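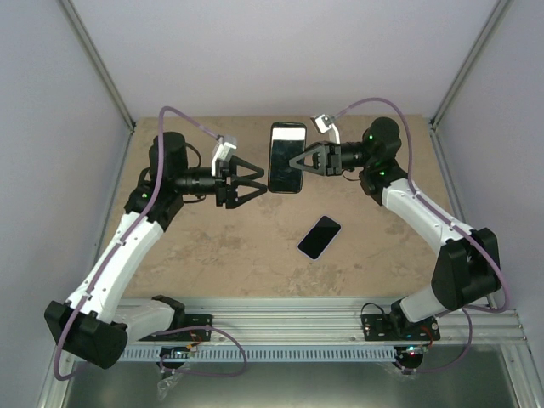
Ok so we had our town council primary in Taromville and my guy lost by 3 votes. 614 to 611. I asked the clerk for a recount the next morning and was told I'm "not a party with standing" which, fine, but she wouldnt tell me who is. Between the candidate and his campaign manager I feel like I've got two arms, one pulling at me to file something today and the other saying leave it alone. Deadline is apparently 5 business days after the results get certified, but I can't find out if they've been certified. Website still says unofficial. There were also 26 mail ballots set aside for signature problems and I have no idea if those are in the 614 or not. Can a regular voter ask for a recount or does it have to be the candidate? And is a recount the same as contesting the election? People at the hall keep using both words. Not looking to pay a lawyer unless I have to.

Posted by trinbyroad, Sunday, August 27, 2023

jurstead_mike

Has to be the candidate. Always is. Tell him to sign the form and get it in, done.

Arvo Saarinen

Depends on your state, so check before you go by "always." In some places a group of voters can petition for one, in others only the candidate can. Your state's election code is online, look for the chapter on recounts, usually it's short. The county election office will also tell you who can file if you ask that exact question. Don't ask "can I have a recount," ask "who may request one and what form do they use." Different answer in my experience.

Recount and contest are two separate things. A recount is the same ballots run through again or counted by hand. Nobody argues over whether a ballot should have been accepted, they just add up what was already let in. A contest is a court case. You're claiming something went wrong, people voted who shouldn't have, ballots were thrown out that should have counted, that kind of thing. Different deadline, different fee, and you'd need evidence. Most judges won't give you much for "it was close."

Your 26 set aside ballots are the part I'd look at first. Many states give voters a few days to fix a signature. Call and ask how many were cured, how many rejected, and whether the total you saw includes the cured ones. If they aren't in yet then the margin could still move and you don't need a recount at all, yet.

Certification: the board has to vote on it in a public meeting, so look for the agenda and the minutes. The results page can lag behind by days. If they voted Thursday your clock may already be running. I worked the canvass in Jurstead one November and the page said unofficial for over a week after we signed.

Also ask if there's an automatic recount. Plenty of states do one under half a percent and 3 votes out of 1,225 is well under that. Might cost him nothing. If it isn't automatic get the deposit amount in writing.

vainio_st

We did this in precinct 2 a few years back, school board seat. 223 ballots in our precinct, hand count, took one afternoon. Changed by one vote and the result stayed the same. You can go watch, at least we could, they had chairs for observers and you werent allowed to touch anything or talk to the counters. Bring a sweater.

Agree with Arvo about the mail ballots. Also have the candidate email the request AND walk a paper copy in and get it stamped. Ours was emailed at 4:50 and they closed at 4:30 that day, big fight over it.

trinbyroad

Thanks all. Calling the county first thing tomorow, will ask about the automatic one. He's signing the form tonight either way.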